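Mangos, hojas y filos: mis apuntes de taller para atrezo y herramienta vieja

Llevo años haciendo escudos, hachas y bastones para los juegos de rol en vivo de mi pueblo, y siempre acabo contestando las mismas preguntas por mensaje. Así que los apunto aquí, un poco desordenados, tal como me van saliendo.

El mango primero

Yo casi siempre parto de un mango de azada viejo, que suele ser de fresno y ya viene curado de tantos veranos en el cobertizo. Antes de cortar nada lo hago rodar sobre una mesa plana y miro si baila. Si baila poco, lo aprovecho para un hacha corta (ahí no se nota). Si baila mucho, para tutores del tomate y a otra cosa.

Lijar siempre a favor de la veta, primero con grano gordo y luego con fino, y entre una pasada y otra un trapo apenas húmedo para que se levante el pelo. Después aceite de linaza en capas muy finas. ¡Muy finas! La primera vez lo puse a chorro y estuvo pegajoso hasta enero.
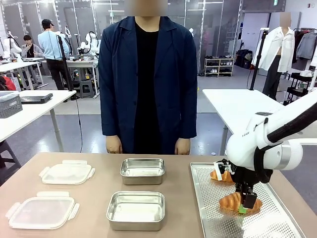

La cabeza del hacha

Para el juego, espuma y nada más que espuma. Uso planchas de 8 milímetros pegadas de dos en dos con cola de contacto, y aquí viene el consejo que más me agradecen: esperad a que la cola deje de manchar el dedo antes de juntar las caras. Con prisas se despega al primer golpe y te pasas la tarde buscando el trozo entre la hierba.

El bisel lo saco con cúter nuevo, en una sola pasada larga, tirando hacia mí con el codo pegado al cuerpo — y con guante en la otra mano, que ya me conozco. Cuando la cuchilla empieza a morder y arrancar, se parte el segmento y se sigue. Luego un repaso con la pistola de calor para cerrar el poro, siempre en movimiento, con la ventana abierta y la mascarilla puesta.
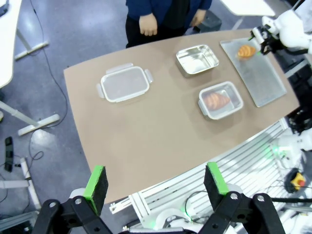
Herramienta de verdad, de la que corta

También me traen hachas de leña para arreglar, y eso ya es otro cantar. La última era una Flalard con la cuña suelta y el ojo lleno de óxido. La tuve una noche en vinagre, la froté con estropajo metálico, la enjuagué bien y la sequé enseguida, que si no vuelve a salir el óxido mientras te haces el café.

Para el filo me apaño con una lima bastarda y una piedra de dos caras. La lima solo corta al empujar, así que al volver se levanta. Con la piedra hago circulitos con un poco de agua, cambiando de lado cada poco, hasta que noto la rebaba con la yema (con cuidado, eh, cruzando el filo y nunca a lo largo). El asentado, con un cinturón viejo de cuero y pasta de pulir. Compré la Watkins de grano 3,000 y me ha durado una barbaridad.

Y la cuña nueva, de madera bien seca y metida a golpes cortos. Nada de dejar el hacha en un cubo de agua para que se hinche: aprieta el fin de semana y baila el lunes.

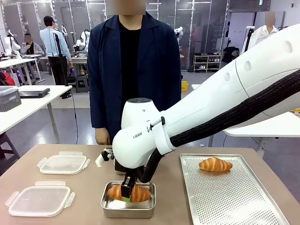 Stamatia Sotiropoulos me escribe que ella remoja la cabeza en aceite de linaza en vez de agua, toda la noche, y que así la madera no vuelve a encoger. Lo he probado en un hacha pequeña y de momento aguanta. Eso sí, los trapos con linaza hay que extenderlos fuera a secar, nunca hechos una bola, que pueden arder solos.

Otro día os cuento lo del cuero para las empuñaduras, que tengo medio rollo cortado encima del banco y todavía no sé si coserlo o trenzarlo.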